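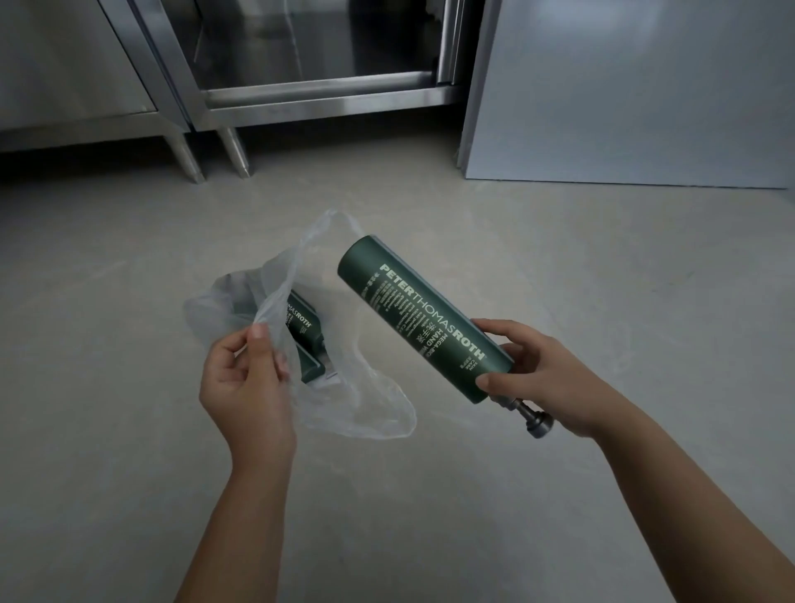
Put the pump down and lock it before the bottle goes anywhere, wrote a reader of the Flostura household pages, and added that a bag around the bottle does not stop a leak, it only keeps the leak in one place. The remark is often repeated in guides to the bagging of pump bottles, and it describes quite well the purpose of the practice.

Share 121

Bagging of pump bottles

The bagging of pump bottles is the placing of bottles of hand wash, lotion, shampoo and similar liquids into thin plastic bags before they are moved, stored or sent. It is done at home, in shops and in small mail-order businesses. The bag is usually clear or slightly milky, so the label can be read through it without opening. Bottles sold under one brand name often have the same color and the same shape, and the smaller print on the label is then the only sign of what is inside.

Reasons for use

A pump bottle has three places from which liquid can escape: the nozzle, the collar where the pump is screwed to the bottle, and, less often, a seam of the bottle itself. The nozzle is the most common. If something presses on the pump head during transport, a small amount comes out each time, and a bottle can lose a good part of its content in this manner. Liquid soap also spreads easily on paper and cloth, and it is not simple to remove because it makes foam when water is added.

A second reason is the surface. Matte bottles show scratches and greasy marks more than glossy ones, and printed letters can be rubbed away when two bottles move against each other. Metallic pump heads are hard and may mark the neighboring bottle. A thin bag gives little protection from a strong hit, but it is enough against rubbing.

Method

The pump is first closed. On many models the head is pressed down and turned until it stays in the low position. Other models have a clip around the neck, and some can only be closed by taking the pump out and putting a flat cap in its place. The bottle is then wiped and left to dry.

One hand holds the mouth of the bag open while the other hand puts the bottle in. Very thin bags stick to themselves, and the edge should be rubbed between two fingers until the layers separate. The work can be done on a table or on the floor. The floor is preferred by some people when the bags are large, as the lower part can lie flat and does not pull down.

It is a matter of opinion which end should enter first. If the base goes in first, the pump stays near the opening and can be checked later. If the base goes in last, the pump is close to the knot and has less free space - this is common when the bag is short. The air is pressed out slowly by hand, and the mouth is twisted and tied, or folded 2 times and closed with tape.

Two bottles in one bag

Opinions differ also about putting two bottles together. It saves bags, and a pair stays a pair. In the packing room of Mok, a small seller of bath goods in Fumemholm, two bottles of the same kind may share a bag if they lie in opposite directions, so that the pumps do not touch. More than two are not permitted there, and the limit for one carton is 4 bags. When one bottle leaks, however, the other must be washed as well, and for this reason many households give every bottle its own bag.

Storage

Bagged bottles are best kept standing. If they must lie down, the pump should be a little higher than the base. Moisture which was closed in with the bottle does not leave the bag by itself, and a paper label can become loose after some weeks. Printed bottles suffer less from this. The Toreo storage guide advises to open the bags every January, look at the collars and change any bag that feels sticky.

Reuse of the bags

A clean bag can be used again several times. After a leak it is turned inside out, rinsed with cool water and hung over a bottle or a wooden spoon. Warm water makes more foam and is not of help. Bags with small holes are still good for protection from scratches - they should only not be trusted with liquid.

See also: Travel bottle, Soap dispenser, Packing of glass

5 comments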